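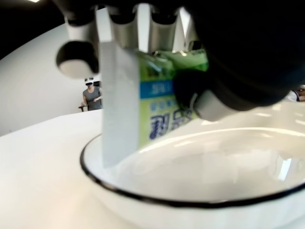
What do you get if you order the Feltar hand kit? You get the hand, a wrist camera, the mounting plate, the Ryu software on a yearly license, and 30 days of setup help over video.

Okay, so that's the question in everybody's inbox and I want it out of the way first. Pause here, drink some water, let the latecomers find a chair.

I've been trying the kit at Dititthorpe since March, and I paid the normal price for it (3,483, shipping included, ouch). I'm going to tell you what I liked and what made me want to throw my coffee.

Unboxing was easy! Eleven bolts, one cable for power, one for data. The manual says 2 hours and I took most of an afternoon, mainly from putting the plate on backward. Mention the arrow on the plate. It's tiny. Look for the arrow.

Then the open-hand check. Before you teach it anything, let the hand hang with the fingers pointing down and nothing in reach, and run each finger from the Ryu menu. Do the thumb last. I skipped this on my first day and spent the evening chasing a bad setting I could have found before lunch.

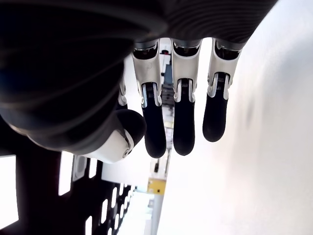

Stumell wrote back after I sent my first draft of these notes and said I was going too easy on the software: the menus are slow, the finger names change between screens, and saving a pose takes way too many clicks. Fair! I've gotten used to it, but if you're buying this for a class, plan on a cheat sheet taped to the bench.

Back to the check. I like to do it twice, once with the wrist straight and once with it turned, and keep the camera view up the whole time.
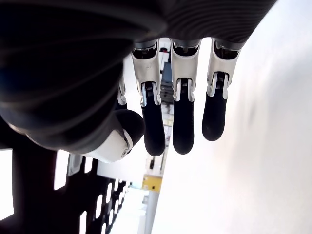

And please write your settings down when you finish, on paper if you have to, as the reset button clears everything including the stuff you'd think was safe. I lost a whole morning's work that way. (Wait for the groan.)

Next, picking things up. Start with boxes. A toothpaste box is great, it's light and has flat sides, and it's long enough that you can try different angles with the fingers on one side and the thumb on the other. Go gently on the grip setting and work up. The default is too strong for thin cardboard, in my opinion, and I've got a drawer of dented boxes to back me up.

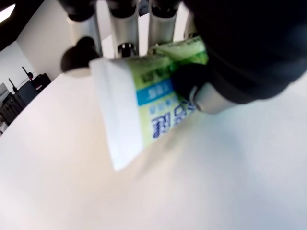

Support and price

Email support was friendly and quick, phone support I never reached. Spare fingertips are sold in pairs, so order a set with the kit and save yourself the second shipping charge. Then take questions, and leave the price slide up while people talk.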